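Ledusia Test Kitchen
18/02/2020

1/ Thread on starch release in scalloped potatoes, and why the sauce breaks. I rewrote the Jostamstead recipe last month and the old version had a failure I wanted to understand before changing anything.

2/ Original method: slice, rinse, layer, pour cold cream over, bake. The sauce came out thin with a ring of fat at the edge of the dish. Same result in glass and in enameled steel. 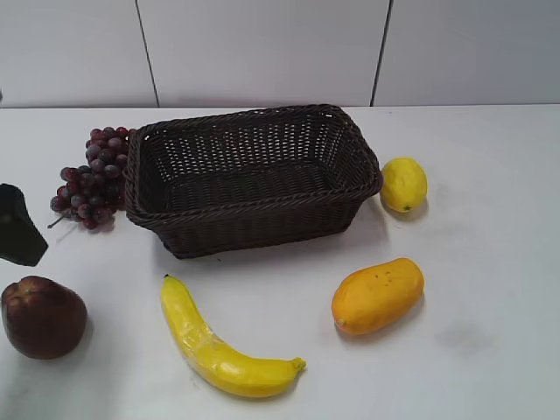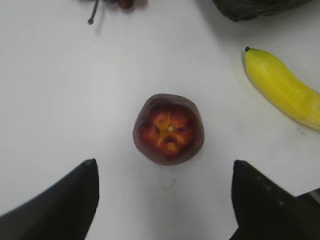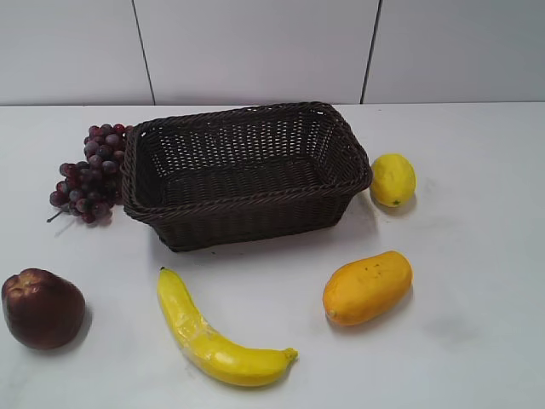 Fruit on a white tabletop.

3/ First variable: the rinse. Rinsing takes off surface starch, and that starch is what thickens the cream. For fries you want it gone. For a baked dish with no flour in it, you want it left on. I stopped rinsing.

4/ If the slices have to wait, hold them in the cream you are going to bake them in. They won't brown there, and whatever starch they shed stays in the dish.

5/ Second variable: potato type. Russets give the thickest sauce and the softest slice. Waxy potatoes hold their shape but leave the sauce loose. I use Yukon Golds. An even mix of russet and waxy also works, though the two cook at different speeds and the waxy slices can stay firm in the middle.

6/ Weights for one deep dish: 900 g peeled potatoes, sliced 3 mm. Use a mandoline. Hand-cut slices vary enough that the thin ones fall apart before the thick ones are done.

7/ Third variable: dairy. Half-and-half curdled in two of my tests. Heavy cream did not. Lower fat means more protein relative to fat, and the protein clumps with long heat. Acid makes it worse, so no wine and no sour cream in the base.

8/ Total liquid is 450 ml heavy cream plus 100 ml whole milk. Bring it to a bare simmer with the salt, one crushed garlic clove and a little nutmeg. Add the slices to the pot and stir gently until the liquid coats a spoon, up to eight minutes. Then transfer everything to the dish.

9/ That stovetop step is the main change. The starch starts to swell before the dish goes in the oven, so the cream is already thick and the fat has less chance to separate.

10/ Oven at 325 F. Covered for 40 minutes, uncovered for 30. My old recipe ran at 400 F with no cover, and the edge of the dish was boiling hard well before the center was tender. That accounts for the ring of fat.

11/ Cheese goes on when the cover comes off. Gruyere or a young cheddar, grated from the block. Aged cheddar oils out. I tried it mixed through the layers and the sauce turned grainy both times.

12/ Test for doneness with a thin knife in the center of the dish. It should go through with no resistance. Color on top tells you about the cheese and nothing about the potatoes.

13/ Rest it 15 minutes on a rack. The sauce sets as it cools. Cut early and it runs, which people read as a failed sauce.

14/ Reheating: covered, 300 F, with a spoonful of milk around the edge. The microwave breaks it. I have not tested freezing and won't guess.

15/ Someone asked about the Usmani version with onion. Cook the onion down first until it stops giving off water. Raw onion between the layers thins the sauce and undoes tweet 9.

16/ Salt: 9 g for the quantities above. Drop to 7 g if the cheese is salty. Taste the cream before the potatoes go in; it should seem slightly oversalted.

17/ Next thread is the Prandon gratin, same method with celery root replacing a third of the potato. Celery root brings very little starch, so the ratios need work. Still testing.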